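The Part of the Job That Gets Measured

Opinion
May 15, 2019

214 shares | 4 comments

Most arguments about automation in small packing plants are conducted in terms of headcount. Headcount is easy to report and management already tracks it. I want to argue that it is the wrong unit, at least for the first several years, and that the people who work in these plants would be better served by a discussion about task content.

I have worked in process engineering at the Plevia contract packing site for long enough to have seen two rounds of equipment come in. The site handles mixed household and food goods in short runs. A short run means that the shape, weight and surface of the item change several times in a shift. Fixed automation, the kind with a dedicated lane and a dedicated pusher, never paid for itself on that work. Flexible gripping is now cheap enough that it might.

The Ranholm cell, installed in March, was quoted at 684 picks per hour on rigid cartons. On rigid cartons it meets the quote. On thin-walled cylinders it does not, and the shortfall is instructive. A cylinder gives a two-finger gripper very little contact area. If the force is set low, the item rotates. If it is set high, the wall deflects and the rim goes out of round. The usable band between those two settings depends on wall thickness, fill level and how the seam was glued, and none of those values appears on the product sheet.

An experienced packer finds that band by touch in less than a second and does not describe it as a skill. It is not in the job description. It carries no pay grade. When the cell was commissioned, the force tables were built by asking packers to handle items with a hand-held gripper and say when the hold felt right. Their judgment went into the table and the table belongs to the site.
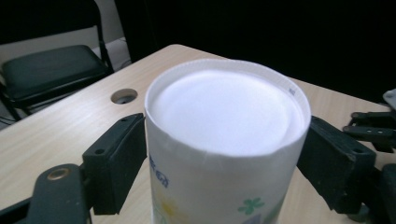 I have no objection to the method. It produces good force tables, and faster than calculation would. My objection is to the accounting. The hours spent on it were booked as training time, under the same code used for fire drills and forklift refreshers. The packers were recorded as receiving training when they were supplying it. Over one quarter the site booked 3,280 hours to that code, and nothing in the report separates the two directions.

This matters for what comes next. A plant that records knowledge transfer as a training cost will look to reduce it. The Lolascombe site did so last year. It cut the sessions once the first tables were complete, on the assumption that the tables were finished. Then two customers changed their packaging. The new containers were lighter, the old force values crushed them, and the correction took weeks, as the people who could have done it had been moved to the loading dock.

The daily work also changes in a way that headcount does not show. Before the cell, a packer handled everything, and easy items provided recovery time between awkward ones. Now the cell takes the easy items. What reaches the bench is what the cell rejects: crushed corners, loose lids, odd shapes, labels that lift. The bench rate was reduced to allow for this, from over 200 items per hour, but the error target was left where it had been. Difficulty per item went up and tolerance per item did not move. People are more tired at the end of the shift and the figures say they did less.

I would propose three changes, none of them expensive. First, give gripper sessions their own time code and pay them at the setter's rate. Second, recalculate the error target on the mix that reaches the bench. Third, keep at least one packer per shift assigned to the force tables as standing work. Taşdemir, which supplies our gripper fingers, already asks for operator feedback with each revision, so the channel exists. At present the form is filled in by me.

None of this settles whether the plant will employ fewer people in ten years. It probably will. But the people here now are doing a different job from the one they were hired for, and the paperwork should say so before the next cell is ordered.

Comments (4)

benchfour
The error target point is correct. We raised it in the spring and were told it was a corporate figure.

dmk_controls
You can get a lot of that force band from slip sensing. It adds cost per finger but removes most of the table maintenance. Worth pricing before you create a new pay grade.

oldlineworker
Slip sensing tells you it slipped. It does not tell you the lid was on crooked.

R. in packaging
We have 40 people on benches and the same training code problem. Going to forward this to our site manager.

Share this article | Print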